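Forine Glazes and Clays: Frequently Asked Questions

Ordering and delivery

Do you sell to hobby potters as well as studios?
Yes. There is no minimum order for glazes, underglazes or tools. Clay is sold by the bag, and ten bags or more qualify for the studio rate, which is applied at the basket stage.

Can I collect from Killton?
Collection is available from the Killton unit between 9 am and 4 pm. Wait for the email confirming that the order is picked before travelling. Pallet orders need a vehicle that can be loaded from the rear.

Is anything held back in cold weather?
Liquid glazes are not dispatched when overnight frost is forecast on the delivery route. Powdered glazes and dry materials go out as normal. A glaze that has frozen in transit can sometimes be recovered by thorough sieving, but we would sooner replace it. Report it within seven days.

Clay

What is the difference between Hawthorne White and Hawthorne Buff?
Hawthorne White is a smooth earthenware body, suited to slip decoration and bright colours. Hawthorne Buff contains fine grog and tolerates thicker walls. Both shrink by almost 7% from wet to fired. The White is also available as casting slip.

My clay has arrived with a grey or green bloom on it. Is it spoiled?
No. The growth is harmless and burns out in the kiln. Wedge it in, or wipe the surface if you dislike the smell.

How thick can I make a solid piece?
Keep walls under 10 mm where possible. Hollow out heads, bodies and other closed forms, and leave a vent hole at a point that will not be glazed over. Trapped air is a lesser problem than trapped moisture, but a closed void makes drying slow and hard to judge.

Glazes

Why does my yellow fire patchy?
Usually the coat is too thin. Yellows show variation in thickness more than darker colours do, particularly over folds and rims, where the glaze runs back from the high points. Apply three brushed coats, letting each one dry, or dip once for two to three seconds.

Can Rustasik be used over another glaze?
Yes, with a test tile first. Rustasik is an iron-bearing brown intended for brushwork and lettering. Over a glossy base it will soften at the edges — a stiff base gives a sharper line. For fine script, apply it over the unfired glaze with a liner brush and do not rework the stroke.

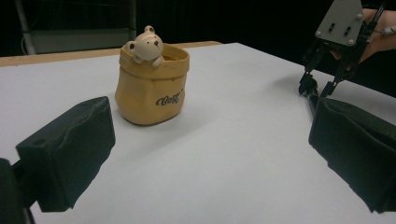
Are the glazes food safe?
Each tub states whether the glaze is suitable for surfaces in contact with food. That statement applies only when it is fired to the range on the label, unmixed and on a compatible body. Rustasik is for decorative use only.

How long does a tub keep?
Unopened, 13 months from the date on the lid. Opened tubs last well if the rim is wiped before closing. If the contents have thickened, add water a spoonful at a time and sieve through 80 mesh.

Firing

Do you offer a firing service?
Not at present. We keep a list of kilns for hire near Killton and will send it on request.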